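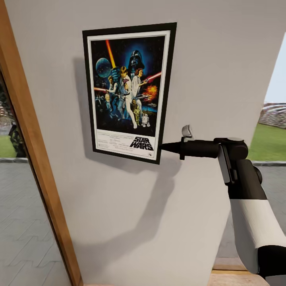

The Zein cereal cards are the part of my collection I get the most mail about, so I have rechecked my notes and am putting the numbers in one place.

Zein was a regional cereal maker that paid to use the characters from Rastorska, a side-scrolling platform game that sold well enough to get a lunch box and a bedsheet set and then dropped out of sight. The promotion was simple. One card was packed in each box, between the bag and the back panel. There were 32 cards in the set. Sixteen were characters and 16 were level maps, and the maps were the reason most kids cared, as they marked the hidden doors.

Two print runs exist. The first was done in Pustlow and has a gray back with the card number in the lower left. The second was done in Calville after the cereal changed its box size, and those cards are trimmed slightly narrower. The number moved to the lower right. If you mix runs in a binder page, the Calville cards slide around in the pocket and the corners wear. Keep them apart.

Card 6 is the problem card. On the Pustlow run it shows the map for the second cave, with the exit drawn on the wrong side. The Calville run corrects it. Sellers like to call the wrong version rare. I have logged 241 loose Zein cards from sale listings and box lots, and the wrong card 6 shows up about as often as any other Pustlow map. It is a printing mistake that was never pulled, and I would not pay extra for it.

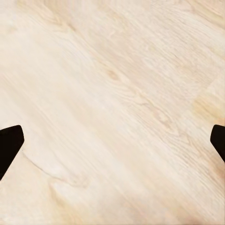 Rania Chamoun wrote in to say that her card 6 has the gray back and the number in the lower left, but the exit is on the correct side. She measured the width and it matches the rest of her Pustlow cards. She thinks the fix was made late in the first run, before the work moved to Calville.

I have not seen one of these. Her scan is clear, and the back looks right to me. If it holds up, then the corrected gray-back is the one to look for — and my log needs another column, as I only recorded front or back for most entries and did not always match the two. I will go back through the listings I saved. Anyone with a gray-back card 6 can help by sending both sides and the width in millimeters.

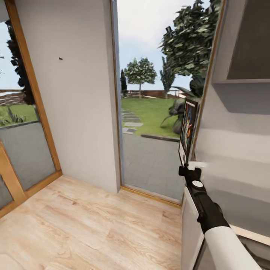
Framed art by the garden door.

A note on the mail-in offer, as it comes up every time. The box panel promised a fold-out poster of the full Rastorska world for proofs of purchase and postage, with a closing date in October. I have the panel. I have never found the poster, or a person who received one. The order form lists it as "while supplies last," so a small number may have gone out.

Storage is the same as for any thin card stock. Use pockets with no PVC, stand the binder upright, and keep it out of the sun. The red ink on the character cards fades first.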